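How to share a bin-picking station with the people who worked there before

Written by Liv Brekke, Flekside packing hall

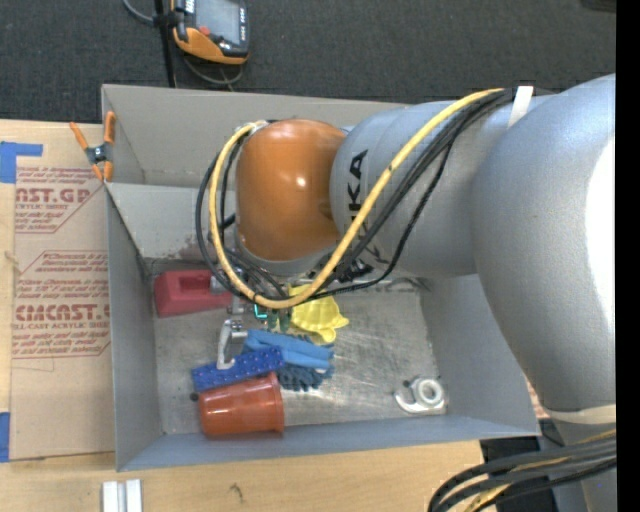
When we started with automatic picking at Flekside, the first question from my colleagues was who would stand at the table now. My answer is that somebody still stands there, but the work is different. These are the steps we follow when a station changes from hand picking to robot picking.

Step 1. Choose one person per shift who owns the station. With us it was Joar Strand, who had picked by hand for 9 years and knew which goods cause trouble.

Step 2. Let this person fill the bin. Mix hard and soft goods, and do not make it too easy. A cup lying on its side and a sponge are both normal in our orders.

Step 3. Run 200 picks at low speed. Write down every miss on paper, with the name of the item. We had 91 percent good picks in the first run.

Step 4. Agree on who may use the handheld controller. Everybody on the shift must learn the stop button, also those who only bring goods.

Step 5. Look at the cables before each start. They should move freely with the arm and not catch on the bin.

Step 6. Change the job description. Picking almost 500 items by hand is tiring for the shoulders, but clearing faults is tiring for the head. We rotate every second hour, and the pay stays the same.

Step 7. Meet again after one month. At our Kvam hall this meeting was in June, and there the pickers asked for a lower table. They got it before the next station was started.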